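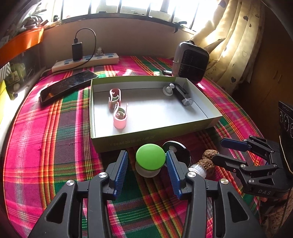
Figura 1. Pieza redonda con tapa verde abombada y base blanca translúcida; detrás, disco negro de centro blanco.

Larysa Kostiuk y Radymyr Moroz | 12 de abril de 2024
Última actualización: junio

3. Tapa, tapón, casquete: variación en el nombre de los cierres

Pasamos ahora a los cierres. El cuestionario de Grurnora recogió 1141 respuestas válidas, muy desiguales por edad (ver sección anterior). Se pedía nombrar piezas domésticas pequeñas sin dar contexto de uso. Objetos del tipo de la figura 1, con parte superior de otro color, dan los resultados más dispersos. Domina «tapa». Le sigue «tapón», sobre todo en hablantes mayores. «Casquete» es raro, y casi siempre viene de gente con oficio técnico.

El color entra muy pronto en la respuesta: «lo de la tapa verde», «el verde». Es decir, el cierre acaba nombrando al recipiente entero. Metonimia corriente, ya descrita para botellas y frascos, pero aquí aparece incluso cuando el informante dice no saber qué es la pieza. En Flulport la construcción con «lo de» es casi la norma. En Grurnora menos, y con diminutivo: «la tapita», «el taponcito».

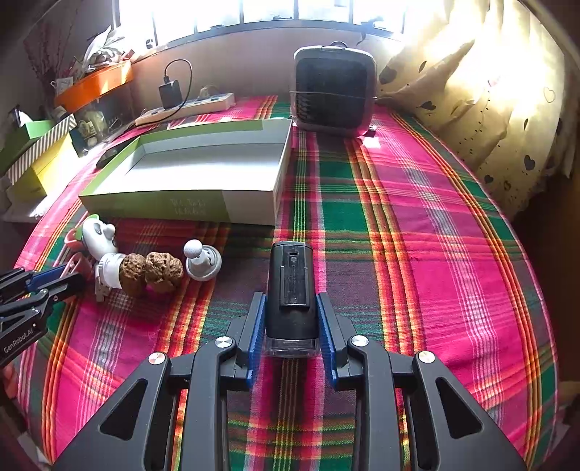
Segundo problema, los genéricos. «Cacharro», «chisme», «aparato», «bote». El glosario Durum los agrupa en una sola entrada y eso nos parece un error, por que no son intercambiables: «bote» supone que algo se guarda dentro, «aparato» supone un mecanismo, «chisme» no supone nada. Separamos por tanto tres clases y recodificamos a mano 500 respuestas de la muestra. Las discrepancias entre codificadores se resolvieron hablando, sin tercer juez. Limitación evidente.

Queda la cuestión de las pausas. Con objetos opacos hubo silencios de hasta 30 segundos antes del primer sustantivo; con los translúcidos, bastante más cortos. No tenemos explicacion firme. Kravets propone en su guía de transcripción anotar la pausa como respuesta nula, criterio que no seguimos: muchas pausas acaban en una palabra muy precisa y perderlas falsea la tabla. El desglose por localidad va en el anexo, junto con las respuestas sin clasificar.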